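Teaching a two-armed robot to lift a pan lid

Workshop notes, Hillbridge shared workshop
Written up by Lalit Grewal, 14 May 2018

If you have followed the earlier pages you now own two small arms bolted to a table, a wrist camera on each, and a growing suspicion that you could have bought a decent bicycle. This page covers the first job that looks like cooking: getting the lid off an electric hot pot so that a potato can go in. We leave the pot unplugged throughout. Please do the same.

What you need

Two working arms with parallel grippers, already zeroed (see the page on homing).
A hot pot with a glass lid and a proper knob on top. Flat recessed handles are a misery.
A plate, and a potato. Shakuntala Tripathi supplies ours and would like the plates back.
Something soft to put the lid down on. We use a folded tea towel.
Patience, or a colleague who has some.

Step 1. Fix the pot's position

Put the pot where both arms can reach the middle of the lid without stretching. If an elbow is nearly straight at the knob, move the pot, and don't try to be clever about it in software. I was clever about it in software for most of April.

Mark where the pot's feet go with a pencil. Put the plate close by on the side of the arm that will do the potato.

Step 2. Pad the fingers

Bare fingers skate off a polished knob. Glue a thin strip of rubber inside each one and leave it overnight. Vikas Tripathi tried double-sided tape, and we spent a while peeling the lid off the robot.

Step 3. Find the knob with the wrist camera

Jog the arm by hand until the camera looks straight down at the lid, then save that pose as LOOK_DOWN. Our finder script, Solanki, hunts for circles, and a glass lid with a metal rim is made of very little else. It will happily offer you the rim, the base of the knob and the reflection of the ceiling light. Set the largest and smallest radius it may accept, and make it ignore anything blown out to white.

If it still locks on to glare, move the lamp. Pallavi Negi hung a sheet of baking paper in front of ours and got more improvement from it than I had from 2,090 lines of code.

Step 4. Come down open

Open the fingers wider than the knob, lower slowly, and stop short of the glass. We leave 4 mm between fingertips and lid. Touching the glass won't usually break it, but the noise is horrible and you will flinch every time afterwards.

Check that the fingers straddle the knob evenly. If one side is closer, it will shove the lid across before the other side arrives, and the lid will then sit on the pot like a beret.

Step 5. Close, wait, lift

Close at low force and pause for 2 seconds. Raise the lid straight up until it clears the rim, and only then move sideways. Khôi Trương's version combined both movements to save time – it did save time, in the sense that the run ended sooner.

Put the lid on the tea towel, open the fingers fully, and back away upwards.

Step 6. Run it again

Do it 4 times in a row without touching anything. If it fails, go back to step 3, however much you would like the fault to be in step 5.
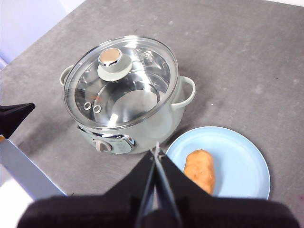
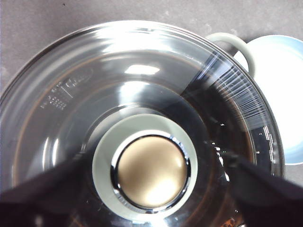
Wrist camera views: the pot with the potato on its plate (first), and fingers either side of the lid knob (second).

Next page: picking up the potato, with the Jirkivska grip settings.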